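Home Forums Wiki Downloads Search Log in

Perception and Planning > Deformables > Height map treats duvet as solid, arm planner refuses low grasps near bed

jprata
Setup: full-size humanoid, five-fingered hands, head depth camera, task is collecting clothes off a bed and putting them in a basket on the floor. Planner is Rurno, whole-body, with a voxel map built from the head camera at 10 Hz. Voxel edge is 2 cm.

The problem is the blanket. It hangs over the side of the mattress and the map quite correctly marks that overhang as occupied. Rurno then inflates it by the collision margin and the left arm has no legal path near the edge of the bed. The planner either gives up or asks the base to step back, after which the clothes are out of reach for the other arm.

I have tried lowering the margin from 5 cm to 2 cm. It helps with the blanket, but then the knees get too close to the bed base for my liking. One margin for the whole robot seems to be the wrong model. How are others handling this?

stetport_ben
Per-link margins. They have been in Rurno for a while, but the option is in the robot description file, not in the planner config, so people miss it. Set hands and forearms to 1 cm, leave shins and feet at 5 cm. Restart the map server afterwards or it keeps the old inflated copy.

marginal_gains
Per-link margins will get you a path, but you are then telling the planner that the hands may pass close to everything, including the bed base. The map still has no idea that one surface gives way and the other does not. I would label the voxels. Anything the segmenter calls bedding goes into a soft layer with a cost, anything else stays in the hard layer. We run it that way on the Adaston stack and the hand is allowed to push up to 3 cm into soft voxels before the cost becomes prohibitive.

jprata
@stetport_ben thanks, found it. I get paths now.

@marginal_gains the soft layer is what I would like in the long run, but my segmenter is poor at exactly this boundary. Our test bed has a beige blanket over a base with tan panels, and a strip of warm light under the overhang. The colours are too close together. The mask runs down off the hem and onto the panels, so the hard part of the bed is labelled soft. That is a worse failure than the one I started with.

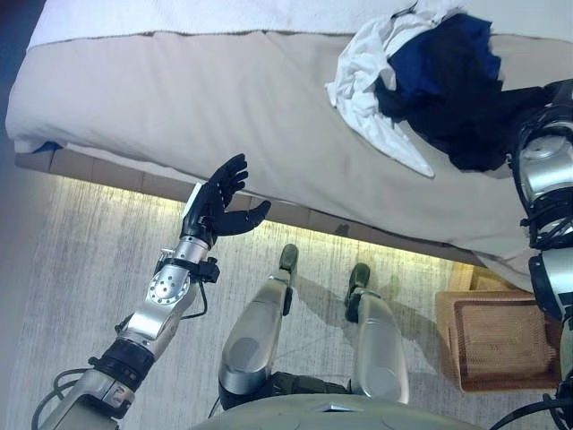 For the two arms I have been planning them one after the other: right arm goes to the clothes first and is then frozen as an obstacle, left arm is planned second. It is crude, but it keeps solve times under a second. The side effect is that a bad choice for the right arm leaves the left with a very narrow corridor between the mattress and the legs, and there is no backtracking.

Self-filtering is the other thing. The arms and legs take up a lot of the head camera's view when the robot looks down at the bed edge. I mask them out using the kinematic model with 1 cm of padding, and whatever was behind them stays at its last known state.

voxelpusher
How old can "last known" get? If you never expire those voxels you will carry ghosts. I had a sleeve in my map for the length of a whole run after the garment had been lifted away. The planner went politely round it every time.

jprata
No expiry at present. I clear the map between garments.

voxelpusher
Then clear the volume round the grasp as soon as the gripper force says something has been picked up. Clearing everything throws away the floor and the basket, and you need the basket rim for the drop.

marginal_gains
On the segmenter: don't ask it to find the hem from colour. Use depth. There is a step between the hanging cloth and the base underneath, and even a noisy depth image gives you that. Fit a plane to the front of the base once, at the start, and declare everything behind that plane hard whatever the mask says.

stetport_ben
I disagree with fitting it once. The robot walks, the odometry drifts, and a plane that is 3 cm out is as bad as a wrong label. Refit at every stop, with the feet planted. It costs you next to nothing.

marginal_gains
If your odometry drifts 3 cm between two sides of a bed I would fix that first.

stetport_ben
On carpet, with feet that settle differently at each step? You are welcome to come and fix it.

b_pons
Some numbers, as the discussion has none. We ran 1,017 simulated reaches on a draped bed with three settings: a single 5 cm margin, per-link margins, and per-link margins with the depth plane refitted at each stop. The first found a path in fewer than half the cases. The second nearly always found one, but a fair share of those touched the bed base. The third was slightly slower to plan and had the fewest base contacts of the three. The cloth model is basic, so I would trust the ordering and not much else.

voxelpusher
Did you randomise the overhang length?

b_pons
Yes, from 5 to 30 cm. Long overhangs hide the base from the camera and the plane fit fails more often. We fall back to the last good fit if there are too few inliers. The threshold is 1,000 points, picked by eye.

jprata
That is useful. I will refit at each stop, keep the per-link margins, and try clearing only the grasp volume. The soft layer can wait until the mask is better. @b_pons would you share the fallback code?

b_pons
It is tangled up with our Šimko bindings. I will pull it out and post it in the tooling section in June.

marginal_gains
Please log the residual of each fit when you try it, @jprata. I would still like to know how much it moves between stops.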